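Small Table, Big Nights
17/06/2023 | Games at Home

You don't need a rumpus room to have pool in the house. I grew up thinking you did -- my uncle's full-sized slate monster took over an entire garage -- so when a neighbour in Utberg lent us a tabletop set last April, I figured it would keep the kids busy for an afternoon. We played until midnight!

What wins me over every time is how much of the real game survives the shrinking. There's still felt, there are still rails to bank off, and you still get that awful moment when a ball rattles in the jaws of the pocket and stays up.

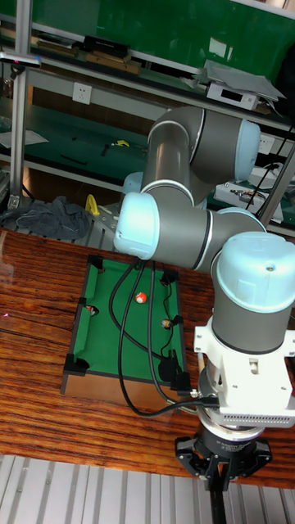

Green felt, dark rails and three balls still to play on a tabletop pool table.

A ball sitting close to a side pocket looks like a gift, and it's my favourite one to get wrong. On a table this size the angle closes up fast, so play it softly and let it drop. Hit it hard and you'll be fishing it out from behind the couch (we lost one for 18 days).

Our house rules are simple. Short games, loser racks, and anyone under 9 gets a second go after a miss. The Adams Street games night plays with a 14-minute limit, and it gets wonderfully noisy near the end. Give the felt a light brush now and then, keep drinks off the rails, and leave the table out where people will walk past it.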